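Branch-and-flower wallpaper

Branch-and-flower wallpaper is a type of patterned wall covering in which branches, leaves and blossoms spread across a plain or lightly textured ground. It belongs to the wider group of botanical wallpapers. Unlike a stripe or a small sprig, the design has a large scale and an open layout, and a single branch may cross more than one strip of paper before it ends.

The type is used in bedrooms, dining rooms, hallways, cafes and small offices. It is often hung on one wall only, with the other walls painted in a color taken from the ground.

Design

The pattern is built from three parts: the ground, the branches, and the leaves and flowers. The ground is usually a single muted color, such as cream, gray-green, pink or beige. Branches are printed in a darker color and give the design its direction. Most run at a slant, which helps hide small errors in hanging. Leaves and flowers are placed along the branches or set loose between them.

Two styles of drawing are common. In the painted style, leaves and petals are filled with soft changes of color and have no outline. In the engraved style, they are drawn in thin dark lines, and shading is made by hatching, in the manner of old book illustrations. Many modern papers mix the two. A flat colored branch may carry leaves that are fully hatched, and flowers may be drawn in two colors of line.

Speckles, drips and droplets are sometimes printed over the ground to look like splashed paint. They break up large flat areas and make later marks on the wall harder to notice.

Repeat and matching

The repeat is the distance along the strip before the design starts again. Large branch patterns have a long repeat. The paper may be a straight match, in which the design lines up directly across from strip to strip, or a drop match, in which every second strip is shifted down by part of the repeat. A long repeat with a drop match produces more waste, and the number of rolls has to be worked out from the repeat as well as the area of the wall.

The mill at Flotcombe made branch papers in both kinds of match. Its pattern book listed 1,296 designs in all, with the branch papers grouped by ground color. The best known of them, Hevivero, was sold in a pink ground and a gray ground. It had one long branch per repeat, with blossoms on the upper side only, and was made for rooms with high ceilings. A smaller version for stairways was added later and kept the same name, which has caused some confusion in matching old stock.

Materials and printing

Three kinds of backing are in general use. Plain paper is the oldest and takes ink well, but it marks easily and should only be dusted. Non-woven backing is a blend of paper and other fibers. It does not stretch when pasted, so the paste can be put on the wall instead of the strip. Vinyl-faced paper has a thin plastic layer over the print and can be wiped with a damp cloth.

Older branch papers were printed with blocks or rollers, one color at a time. Fine hatching was difficult, since any shift between rollers left the lines beside the leaves they belonged to. Digital printing removed this problem and made short runs practical. The Mansour workshop in Vastthorpe prints to order and keeps 800 drawings of leaves and flowers on file, which can be placed on a branch layout chosen by the customer. Its papers carry a strip number on the back to show the hanging order.

Hanging

The first strip is hung to a plumb line, away from the corner. With a large pattern it is common to begin at the most visible part of the wall, so that a full flower or the main fork of a branch falls where it will be seen. Strips are cut with extra length at the top and bottom and trimmed in place.

Inside corners are rarely straight. The strip is normally cut to turn the corner by a small amount, and the remainder is hung over it to a new plumb line. On outside corners and at panel seams, a narrow metal or plastic trim strip can cover the cut edge. Trim is also used where the wall is made of papered boards, since the joint between two boards tends to open as they move. A break in the pattern at the trim is accepted in most work.

The roll label gives a batch number. Rolls from different batches can vary in color even when the design is the same, and the difference shows most on pale grounds.

Wear and cleaning

Damage is usually found at hand height, around light switches, and where furniture meets the wall. Chair backs leave short horizontal marks. A table pushed against the wall rubs a line at the level of its top, and dirt that collects along the table edge can be carried onto the paper by a cloth.

Loose dust is removed with a soft brush, worked from the top down. Vinyl-faced paper can be wiped with water and a little mild soap. Plain paper should not be wetted. Grease on plain paper may be lifted with a dry cleaning sponge, though a pale patch can remain. Lifted seams are stuck down with seam adhesive and a small roller.

A torn area can be patched from a spare roll. The patch is torn, not cut, so that its edge is thin, and is matched to the pattern before pasting. In engraved designs the patch is easiest to hide inside a heavily hatched leaf.

Use beside tables and work surfaces

Branch papers are often chosen for the wall behind a desk, workbench or dining table. The usual partner is a plain tabletop in white, black or natural wood, as a second pattern close to the wall competes with the branches. White tops make the colors of the paper appear stronger, but they show wear sooner than the wall does. Dark scuffs and gray smudges build up on them while the printed surface next to them still looks clean.

Dusty pink-beige grounds with teal-blue branches and muted red flowers are one combination used in this way. The dark branches provide contrast against the white top, and the speckled ground is less stark than a plain light wall.
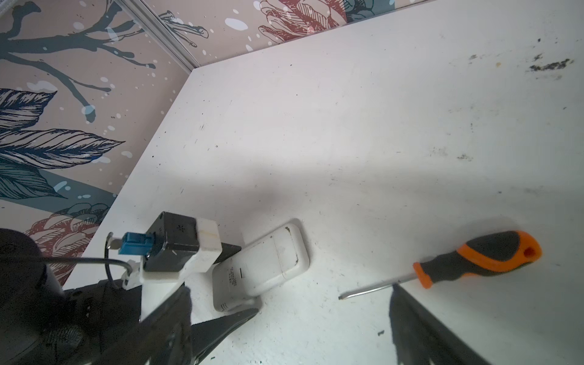 See also

Block printing
Botanical illustration
Chair rail
Lining paper
Wall panel
Wallpaper paste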